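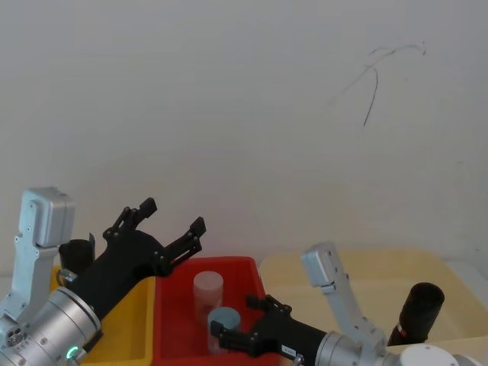
Besuch bei Grultex, Werk Tirnarville, 27/09/2024

Das Werk verarbeitet seit 1974 Polypropylen im Spritzguss. Durch die Fertigung führte Callum Entwistle, Leiter Verfahrenstechnik. Das Granulat kommt im Silowagen und wird per Saugförderung auf die Maschinen verteilt. Angüsse werden neben der Maschine gemahlen und der Neuware wieder zugegeben, bei eingefärbten Teilen nur sortenrein.

Halle 2 war wegen Werkzeugwechsel nur vom Gang aus einsehbar. Im Messraum erläuterte Nhi Lò die Schwindungsprüfung. Gemessen wird nach der Lagerung im Normklima, je Los an 3 Teilen. Auffällig sei der Verzug am Rand bei zu kurzer Nachdruckzeit. Die Frage nach dem Rezyklatanteil der Serie Gunar blieb offen, Unterlagen sollen im Dezember folgen.

Anmeldung zum nächsten Rundgang über die Pforte, Durchwahl 2156.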